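Last revised 9/26/23

## Cleaning artificial flowers

Fabric petals hold dust along the folds. Clean them every March and again before storage.

**Dry method**

- Brush from the center outward with a soft paintbrush.
- For heavy dust, use a hair dryer on the cool setting, held 13 inches away.
- Wipe leaves one at a time with a dry microfiber cloth.

**Wet method**

Test one hidden petal first – some dyes run. Mix 2 drops of dish soap into a bowl of cool water. Dip the bloom, swirl, lift out. Do not soak longer than 30 seconds. Keep glued joints and paper-wrapped stems above the water line. 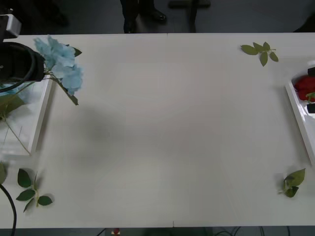
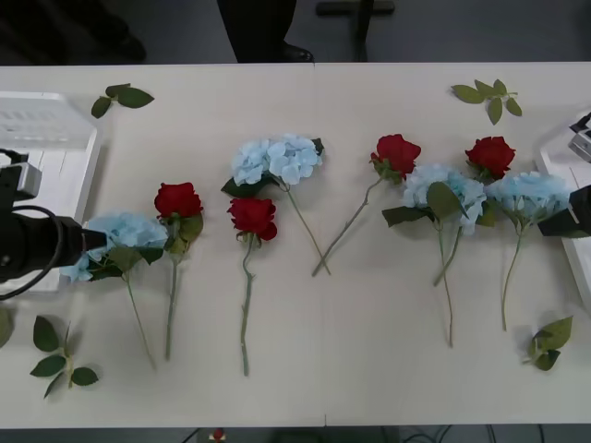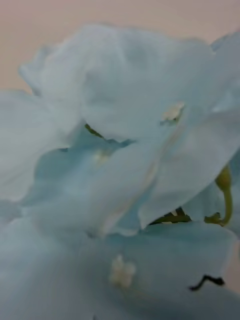
Shazia Chaudhry writes that salt in a paper bag works better on hydrangeas than any brush, provided the bag is shaken gently and the salt is coarse. Fine salt stays in the clusters.

**Drying and storage**

Hang blooms upside down, out of direct sun. Reshape petals by hand while damp. Store in a lidded box with the heads facing one way – stems bent under weight keep the bend. Loose leaves go back on with a small dot of hot glue.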